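Research > Working Papers > Desk Habits at Shared Workstations > Section 4

4. What ends up on a shared desk

I should say up front that I went into this part of the study expecting to write about chairs. Everybody at the Grorner office complains about chairs! But once I'd read through the diaries from all 18 desk users, the thing that kept coming up was the stuff on top of the desk -- where it sits, who moves it, and how much of it belongs to whoever was there before.

The desks in the Drallcombe room are light wood with a raised white counter along one edge. The planners meant the counter for paper trays, and I never saw a paper tray on it. People put their gadgets up there (anything with a cable, mostly) and keep the lower surface for the laptop and whatever they're sorting that day. Figure 4 is from one of these desks, with the laptop near the middle and a divided organizer toward the front.
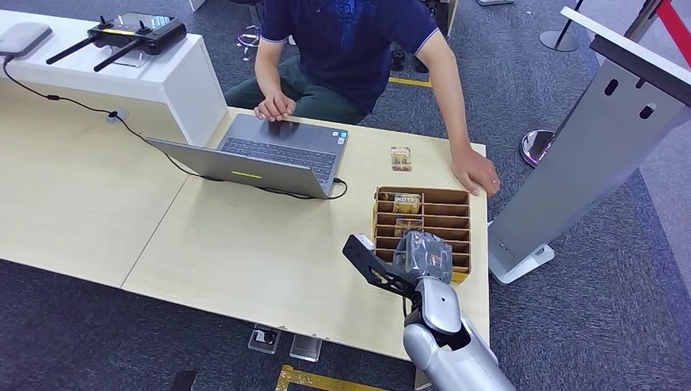
Figure 4. A shared desk in use, Drallcombe room.

Cables were the big sore spot. The desk tops have a round grommet, and I asked everyone whether they used it. Only 2 people said they did so every day. The rest let their cables run over the edge of the counter and across the desk, and one diary has a whole angry page on it (I enjoyed that page a lot). My guess is that feeding a plug through a hole feels like moving in, and you don't move in at a desk you'll give up by five.

Organizers did better than I thought they would. We had handed out the Vidal ones in May, and people kept using them well after the reminders stopped. Narrow slots seem to suit small things that would otherwise wander off. The complaint I heard most was about depth, and I come back to that in Section 5, along with the desk size question -- the 700 mm tops against the 800 mm ones.

Related papers
Lockers, Hooks and Coats in the Grimar Building
Who Wipes the Desk?
Paper Trays: A Short Follow-Up

Contact | Copyright Grorner Workplace Studies | Back to top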